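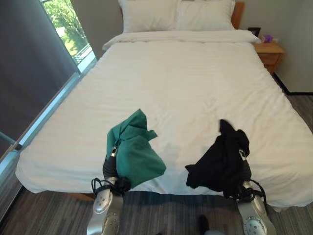 How to Budget for a Two-Arm Cloth Handling Setup

Last revised 25 September 2019

Most first budgets for a two-arm cloth handling setup cover the arms and leave out half of everything else. The steps below follow the order we use at Bamgate when a site asks for a cost plan. They assume the work is picking up, holding and placing small fabric items in furnished rooms, with beds and other soft surfaces.

Step 1. Write the task list before asking for quotes

List every item to be handled, the surface it lies on, and where it has to end up. A cloth lifted from a bare table and the same cloth lifted from a duvet are separate entries. A soft surface gives under the fingertip, and dark or thin fabrics should be tested on their own lines. Elsa Laitinen's list for the Zoseddale rooms came to 111 entries, of which 2 were later dropped.

Step 2. Fix the reach

Measure bed height, bed width and the clear floor on each side. Check how far each gripper must extend from the foot of the bed. If the plan calls for work near the pillows, either the arms need more reach or the base has to move, and a moving base goes on a separate budget line.

Step 3. Price the grippers as pairs

Order left and right units together, from the same batch if the supplier allows it. For each pair, enter:

Gripper units, left and right
Fingertips, one spare set per pair
Wrist cables, one spare per side
Fasteners and the correct driver

Cables that loop outside the wrist need slack for full rotation. Ask the supplier for the minimum bend radius in writing. Our quote from Hostevitz left the cables out, and they had to be added at 466 per pair.

Step 4. Add the room

Fabric work needs a realistic room, and furnishing it costs money. Include bed, bedding in duplicate, nightstand, floor covering and curtains. If there is a large window, allow for blinds or plan sessions by time of day. White bedding in direct daylight can wash out a camera image. Teemu Ikonen keeps the room on its own sheet so it can be approved apart from the equipment.

Step 5. Add consumables and service

Test cloths wear out and should be replaced on a schedule. Enter them per month. Service should cover fingertip wear, cable inspection and recalibration. Jääskeläinen quoted 2821 for a year of service on one pair, travel excluded.

Step 6. Set the order of purchase

Buy one pair and furnish one room first. Run the full task list, then revise the fingertip and cable quantities from the log. Release the second order after that. For a May start, Dzifa Darko advises placing the gripper order before the furniture order.

Send completed sheets to Eetu Vainio with the task list attached.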